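**Ticket 305: dishwasher, staff kitchen, Clelstead office**
Status: open (again)
Category: Appliances, other

**Reported, April**
Cups come out with a gritty film inside. Plates are fine on one side, which is at least half a result. The machine is a Noto, fitted under the counter next to the sink, and it makes all the right noises.

**Tried so far**

- Cleaned the filter. Found a label from a jar of pickles. No change.
- Topped up the salt. No change, though the kitchen now has a salty floor.
- Ran it empty on the hottest programme. It was spotless, as empty dishwashers tend to be.

Next test was the loading. Pink cup in by itself, nothing near it, going in from above the rack.
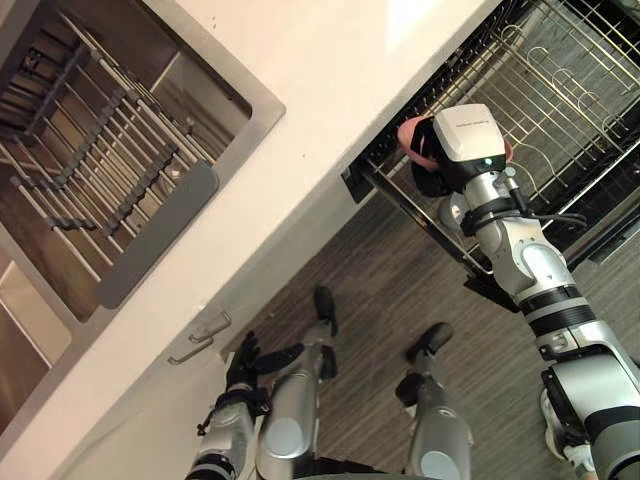 The cup came out clean. Put it through again at 3 pm with the usual crowd of mugs and the grit was back, so I'm now blaming overcrowding and have moved this from "fault" to "us".

Plates next. One white plate at the front of the rack, standing up, with a proper gap behind it. The pink one stays in the drainer in the sink as the hand-washed comparison.
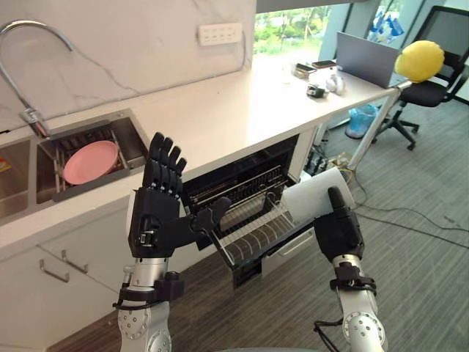 Grerkness replied that gaps are all very well, but had anyone checked the spray arm holes? Theirs were full of rice.

Checked. Ours too. Cleared 10 with a cocktail stick, rerunning tonight. Leaving the ticket open.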